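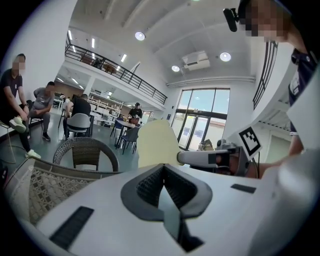
4. Seating and Wall Clearance

Category: Facilities Guides > Room Set-Up
Reading time: 2 min

This section applies to seats placed along the walls of shared work rooms at the Masville and Conevton sites. Complete Section 3 before proceeding.

4.1 Confirm that the wall is clean and free of hooks or loose fittings.

4.2 Position each seat with its back parallel to the wall. Leave a gap of 15 mm to protect the paint.

4.3 Verify that all feet rest evenly on the floor. Adjust the glides by hand; do not use pliers.

4.4 Maintain a clear walkway of 1075 mm between the seats and the nearest work surface. Measure with a person seated, legs extended.

NOTE: Yellow-framed seats are supplied by Clirkport under order code 39. Replacement glides carry the same code.

CAUTION: Do not stand on the seats. Do not route cables beneath them.

4.5 Enter the completed layout on Form 68 and forward it to Tiburcio Maldonado, Room Standards, Cheon Building. Retain one copy in the room folder.

Changes to an approved layout require a new form.

We use cookies to improve your experience on this site. Accept | Manage preferences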